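Robot kitchen open day: your questions answered

Last updated 31 July 2022

What is being shown?
A robot arm working at a table laid out with kitchen items. Visitors watch from behind the tape while staff from Pliris set the tasks. The same table was used at the February open day.

What will the robot be handling?
Kitchen items, toy food and small blocks. Nothing on the table is there to be eaten, and we ask visitors not to move anything.
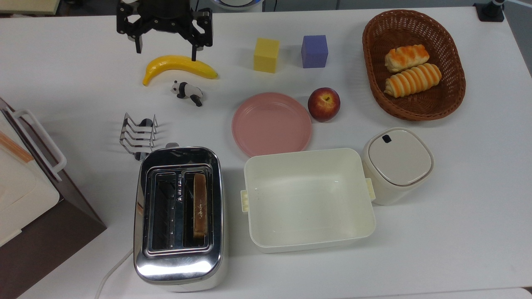

The gripper over the toy banana, with the plate, apple and toaster nearby.

Where is it held?
In the Lanz building at Trandbridge, room 232. Use the side entrance and follow the signs to the lift. The room holds a small group, so please come at the time on your ticket.

How long does a session last?
Each session is 2 hours with a short break. You may leave early, but we can't let you back in once the arm is running.

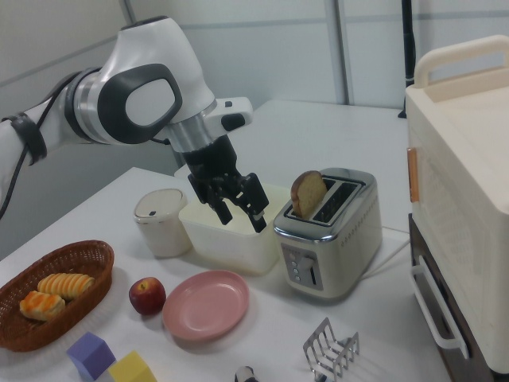 Can I ask questions while it is working?
Yes. Staff will answer as they go, though they may ask you to wait until a task is finished. Longer questions are best kept for the break.

Is it safe to bring children?
Yes, if they are with an adult. Children must stay behind the tape at all times. There is a stop button on the staff desk and someone is always sitting at it.

What happens if a task goes wrong?
The staff stop the arm, put the items back and start again. This can take a few minutes.
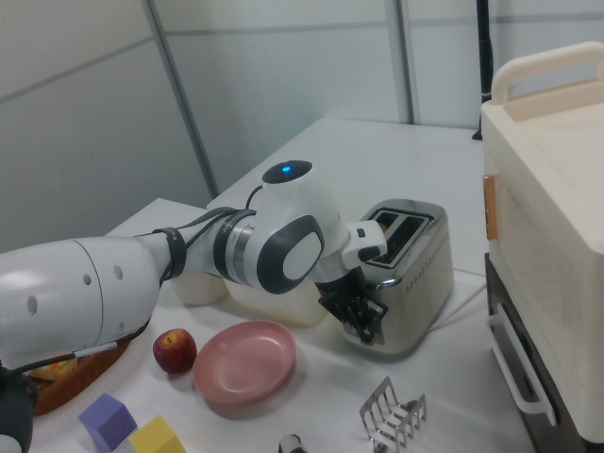
Can I take photographs?
Yes, without flash. Please don't use a tripod, as the space behind the tape is narrow.

Is there parking?
The Faletti car park is next door. Bus 809 stops outside the main gate.

Do I need to book?
Yes. Tickets are free and can be collected from the front desk at Trandbridge. We don't keep a waiting list.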